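3. Materials and working surface

3.1 Selection of the headwear

The study is concerned with how soft headwear keeps or loses its form when it is stored, stacked and taken up again by the brim. Headwear is treated only briefly in the literature on folding and storage of household textiles, where it is usually grouped with gloves and scarves under small items. This grouping is convenient for stocktaking but hides a practical difference. A scarf has no preferred form and can be folded along any line. A cap has a stiff part and a soft part joined along a short curved seam, and the two respond differently to the same handling.

Following Subramaniam, we use the word brim for the stiff projecting part and crown for the soft part that covers the head. The term peak, which is common in British retail, is avoided because Dukier uses it for the highest point of the crown, and the two uses have been confused in at least one earlier comparison of storage methods.

Caps were drawn from the Pradeo household textile set, which holds 300 items in everyday use. Items with a rigid lining, a wire edge or a chin strap were excluded. So were knitted hats, which have no brim and can be stored in the same manner as socks. No attempt was made to match the caps by age, and the amount of earlier wear is not known for any of them. This limits what can be said about the softening of the crown over time, a matter taken up again in Section 6.

3.2 Construction and its effect on handling

Three features of construction were recorded for each cap before storage: the weave of the outer cloth, the stitching of the brim, and the seam between brim and crown. Twill was preferred to plain weave where both were available. The diagonal line of the weave is fine, and on dark cloth it can be read only where light falls across the surface, so each cap was inspected under side lighting as well as from overhead.

The stitching of the brim is of more direct interest. Rows of stitches following the outer curve hold the layers of the brim together, and we expected closer rows to resist bending across the brim more strongly than widely spaced ones. Figure 1 shows the underside of a navy cap with many parallel rows laid in concentric arcs. The underside of the brim appears as a lighter slate blue than the crown, and the seam line between the two can be followed by its small, light-coloured stitches.

The crown was not padded or shaped before storage. When a soft crown is left unsupported and the cap is lifted, the cloth tends to gather into a rounded bulge or to turn under itself, and the outline seen from below is then a poor guide to the shape of the cap when worn. For this reason crown height was never measured on a lifted cap. All heights given in Section 4 were taken with the cap resting on the table, brim flat, after a settling time of 30 seconds.

Loose thread and lint were left in place. Brushing was considered, but it moves the crown cloth and would have added a further handling step of uneven force. Dark cloth shows pale fibres readily, and their presence in a figure should not be taken as a sign of wear.

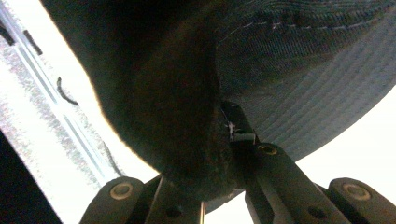 Figure 1. Navy cap from below, showing the stitched brim and the shaded cloth beside it.

3.3 Working surface

Storage trials were carried out on a table and not on a shelf or in a drawer. A drawer has side walls that support the crown, and Nustovetti reports that caps kept in shallow drawers hold their outline mainly through contact with their neighbours. We wished to remove this effect. An open tabletop gives support from below only, so any change in outline can be assigned to the weight of the cloth and to the caps placed above it.

Three requirements were set for the surface. It should be flat across the area occupied by a stack. It should be smooth enough for a brim to be slid without catching, as people commonly draw a cap towards the edge of a table before picking it up. Lastly, it should be pale, so that the outline of a dark cap can be traced from a photograph without retouching.

A light wooden tabletop met these requirements. Its finish is smooth and slightly glossy, with a fine grain that runs in close lines and bends in places around a knot-like figure (Figure 2). The grain is low in contrast and did not interfere with the tracing of dark outlines. It was less satisfactory for pale caps, where the wavier streaks could be mistaken for the shadow of the brim edge. Outlines of pale caps were therefore traced by hand by 2 readers working separately, and the mean of their tracings was used.

Gloss presents a second difficulty. Soft light is returned unevenly by the finish, and one side of the table may look creamy while another looks more beige. Differences in shade across the wood were disregarded, and no colour measurement was taken from the photographs. The colour names in the figure captions are given by eye.

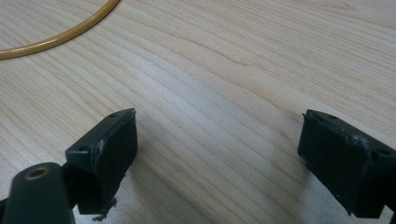 Figure 2. Grain and finish of the light wooden tabletop.

Caps were placed with the brim pointing away from the person stacking them and the back of the crown nearest the table edge. In nested stacks the front of each crown was pushed in by hand until it lay against the inside of the back panel, and the next cap was set over it. In flat stacks the crown was pressed down on to the brim with the palm and released. Each method was repeated 2 times for every cap, with the order of methods reversed on the second run.

The direction of the grain was not aligned with the direction of the brim. A short check was made in February to see whether sliding a cap along the grain differed from sliding it across, and no difference large enough to affect the outlines was found. The check used twill caps only. Coarser cloths, such as canvas or corduroy, may behave differently on an open-grained or unfinished surface, and the result should not be carried over to them.

3.4 Recording of outlines

Outlines were recorded from overhead with the cap at rest. The brim edge was traced first, as it is the part least altered by storage, and was used to bring successive tracings of the same cap into register. The crown outline was then traced from one end of the seam to the other. Where a fold hid part of the seam, the hidden length was left open and excluded from the area calculation. Tracings with more than one open length were set aside and are listed separately in Section 4.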